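Nellari bedding and clothes set, readme

What's in it: 435 short takes of laundry being laid out and folded on beds and sofas. T-shirts and shirts mostly, a few pillowcases. 87 different garments, some show up a lot more then others.

Folders go by room, then by cover (khaki, white, striped). The Adach rooms are done. Festero rooms are missing notes for around 30 takes, will fill in by May.

Labels: garment type, color, flat or folded, cover color. Wrinkled covers left as is, please dont filter them out. Color names are loose, periwinkle and light blue get mixed up in the older notes.

Known problems: two pillowcases tagged as shirts. Inside-out shirts have no tag of their own yet.
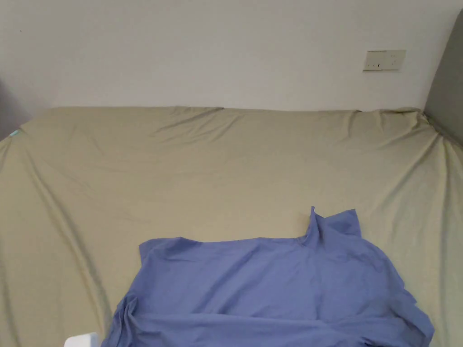 Next up is socks, then towels once the folder names are settled.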